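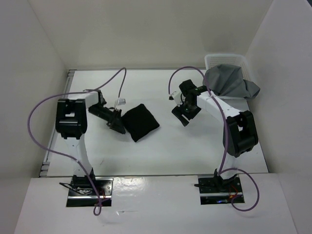 Ximena Valdebenito
Writer in Residence, Barnell Institute

424 shares | 5 comments

The Linen Regulations

The Olell Residence required that every black cloth be folded before the evening bell. Wenceslao Cabral had read the regulation on his first morning and had signed beneath it, as had all residents since the house was moved from Toledo.

Grey cloths were exempt. They might be left over the basket in whatever condition they arrived, and no report would be made. Black cloths were to be taken by the two upper corners, raised clear of the table and held until the top edge was straight. The lower edge was not mentioned.
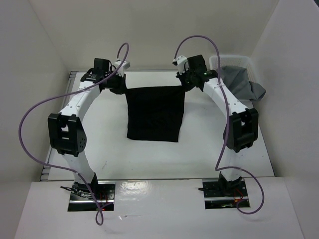 Cabral wrote to the Office of Linen in May to enquire about the lower edge. He received an acknowledgement, numbered 1042, and a second copy of the regulation. He wrote again. The Office replied that the matter had been raised once before, by the resident of Room 111, and that the file was closed.

Room 111 was his own. He had lived in it for 40 years.

That evening he lifted the cloth by its corners and waited for the bell. It did not ring, and he did not feel entitled to put the cloth down.

Comments (3 of 5 shown)

Rullia: I read the reply from the Office twice. Very unsettling.

tern_and_co: Does he get to lower it in the next part?

M. Oakes: My old boarding school had a rule like this for towels.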